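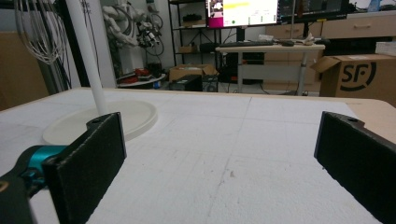 The Rodora Kit

The box cost twenty dollars and promised that anyone could make a card worth keeping. Usa Wiriya had read that line in the store, read it again at the bus stop, and believed it neither time.

"You bought it, though," Sandro said.

"It was for your mother's birthday. I panicked."

He had the lid off already and was laying the contents out on newspaper. Stamps, a pad of brown ink, a stack of folded cards, a packet of dried flowers so pale they looked like they'd given up. The booklet was signed by a woman named Storetti, who claimed to have made 3864 cards in her spare bedroom and to have cried over a good many of them.

"Who keeps track of that?" Usa said.

"Somebody with a spare bedroom."

Step one was to breathe and think of the recipient. Usa thought of Mrs. Costa, who had once returned a scarf to her with the receipt she'd found in the bag, and skipped ahead to step two. The first stamp was supposed to be a wreath. What came off it was a brown ring, heavier on one side, very much like what a coffee mug leaves.

"It's got a handmade look," said Sandro.

"People only say that about things that went wrong."

She tried again with less ink and got half a wreath. She tried with more and got a tire. Sandro, who had never in his life cut along a line, glued three flowers to the front of a card, sneezed, and glued two of them somewhere better. He wrote Happy Birthday Mama underneath in ballpoint and ran out of room, so the last two letters went down the side.

Usa looked at it for a while. It was crooked. One petal had already come loose. The booklet said a finished card should "sing," and this one didn't, as far as she could hear.

"She'll put it on the fridge," he said.

"She'll put it in a drawer."

Mrs. Costa opened it at dinner, held it out at arm's length, and asked which of them had done the writing. Then she asked what the brown thing was.

"A wreath," said Usa.

"Hm," said Mrs. Costa, and stood it against the salt shaker, where it fell over. She stood it up again and passed the potatoes.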